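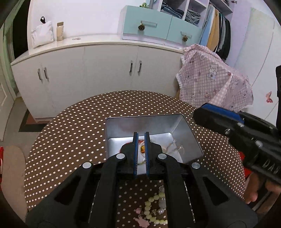 Heidrun Hollenstein wrote under our last gallery that she would have started the club on wooden blocks and saved the fiddly stuff for spring, when everybody has a few hundred tries behind them. Fair point, Heidrun! We did talk about it. But blocks are what we did all last year, and by the end the kids could have stacked them asleep, so for this year's project we voted and jewelry won by a mile.

So, hello from the Vilum project! If you're new, we're a student robotics club, we meet Saturday mornings, and we're trying to teach a robot arm to sort small things. Before the arm gets to try anything, people do the job by hand with grippers, one in each hand, and every try gets saved as an episode. Our goal is 400 good ones before the Pemarent meet in March. We're at 379 (so close!!) and I've been told I'm not allowed to round up.

I'm mostly the person who names the files and tells people to slow down, but I've had plenty of turns myself, and my wrists would like it known that necklaces are the worst. Beads are fine. Beads practically want to be picked up. A thin chain slides, twists, grabs its neighbor and then you're holding more than you asked for.
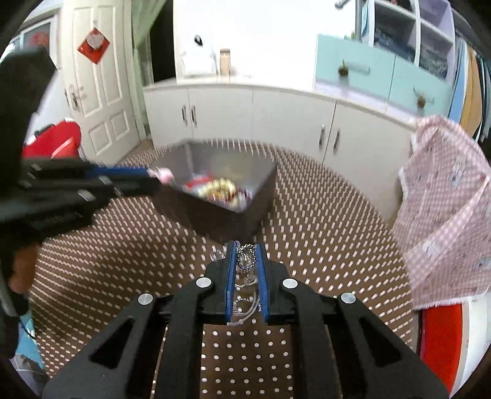
Silver necklace between the blue pads, with the pendant right up at the top of the grip. The other gripper has something small and pink.

Wian Swanepoel's tip, which I'm stealing for the handout: go in slower than feels reasonable, and close on the chain near the pendant. My own first 200 episodes were done without that advice and I'd rather you didn't watch them.

We also added cords and charms to the list this month, after Nägeli (our code name for the training run, don't ask) did badly on anything soft. I really like these ones. They flop differently every single time. 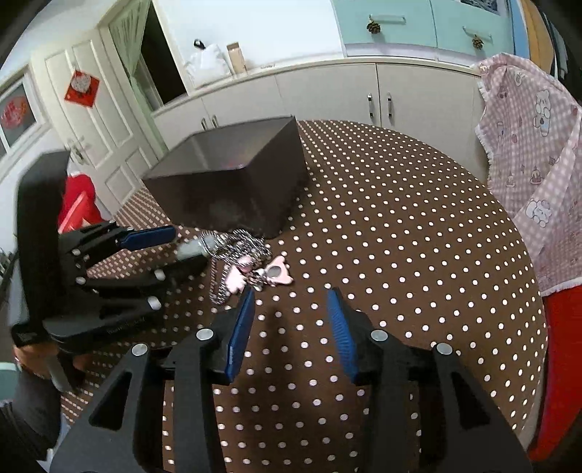 Braided lanyard with the pink bow charm, fingers wide open.

Next up is the Lakum round, 5 items per episode and both hands working. Bring snacks, and please charge your gripper on Friday night!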